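Workshop Notebook, Textile Conservation and Laundering Section
Greltville site
Entry dated 8 March 2018

Continuation of the work on yellowed cotton bed linen. The previous entry closed with the second set of swatches still in the rinse tank. They have since been removed, pressed between blotters and left on the rack in the drying room. All swatches are from the Gikudbridge sheets, which were cut up for testing with the written agreement of the lender.

Condition before treatment. The sheets are plain-weave cotton, of medium weight, with a hand-turned hem at the top and selvage at the sides. Yellowing is general and heavier along the old fold lines. The fold lines are also weaker than the rest of the cloth, and two of the swatches tore along them when lifted from the bath by the corners. All further pieces are to be lifted on a net support. This applies to small pieces as well as large ones.

Bath A was softened water only, at room temperature, changed when the water showed color. The first change came out the shade of weak tea. By the last change the water was nearly clear. The cloth is lighter overall, but the fold lines remain plainly visible.

Bath B was softened water with the neutral detergent, at the concentration given on the section card. Results were close to those of Bath A at the center of each swatch and somewhat better at the hems, where there had been a gray line of soil trapped in the stitching. Rinsing took much longer than planned. The detergent bath should be started early in the morning if the rinse is to be finished the same day.

Bath C was softened water with sodium percarbonate at the low dose, held for 12 minutes and then rinsed. The change in color was the strongest of the three. The section is not yet prepared to recommend it. Cotton of this age may look sound after an oxidizing bath and lose strength afterward, and the tear tests have not been done. The Bath C swatches are to be stored flat and tested in April with the others.

A note on water supply. The softener in the wet room was regenerated before this work began, and the hardness strips were satisfactory at the start. A strip taken during the Bath B rinse showed a slight rise. The cartridge should be checked before any large item is washed. Iron in the supply is a separate matter and is handled by the filter under the sink, for which the replacement has been ordered through Carbone. Until it is fitted, no percarbonate bath is to be run on anything other than test pieces.

Color readings were taken at the same marked point on each swatch, over the white tile, with the window blinds closed. Readings taken earlier in the week with the blinds open have been struck out in the table and should not be used. The difference was large enough to place Bath A ahead of Bath B, and that order was reversed once the light was controlled. 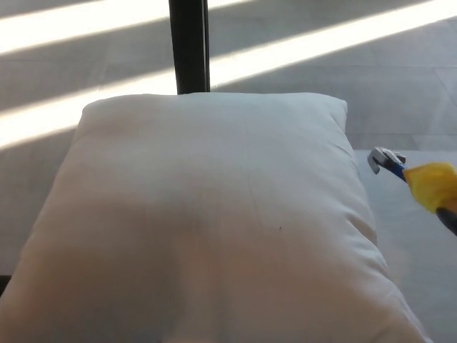
Should old cotton be dried in direct sun to whiten it further?

The section advises against it for any piece that is to be kept, as strong light weakens cotton fibers and the gain in whiteness is often followed by renewed yellowing in storage. Ordinary household linen in regular use may be line-dried outdoors as the owner prefers.

Pressing. The dry swatches were not ironed. One trial piece from Bath A was finished under glass while damp, smoothed by hand from the center outward, and left until dry. The surface is flatter than that of the rack-dried pieces and the hem lies straight. The method suits small flat pieces. It is not practical for a full sheet with the tables now available, and the Vostau workshop, which has the long table, has been asked for its dates.

Storage trial. Five swatches have been wrapped in unbuffered tissue and placed in the gray box on the upper shelf. A matching set is in the old brown paper that came with the Gikudbridge loan. Both sets are to be read again in April under the same conditions as today. The brown paper tested acidic with the pen, and the sheet that lay against it on arrival was the most yellowed of the group.

Corrections to the previous entry. The detergent quantity recorded there for the trial bath was written in the wrong column and refers to the stock solution. The section card is correct. The swatch marked B4 in that entry is the one now marked B2; the label was replaced after the ink ran. Labels are to be written in pencil on nonwoven tape and stitched at one corner only.

Outstanding items: tear tests on all three sets; softener cartridge; iron filter; reply from Vostau regarding the long table; return of the spare blotters to the paper room.

The wet room was left with the tanks drained and the nets hung on the rail. The percarbonate tub has been closed and returned to the locked cabinet, and the key is on the hook inside the office door.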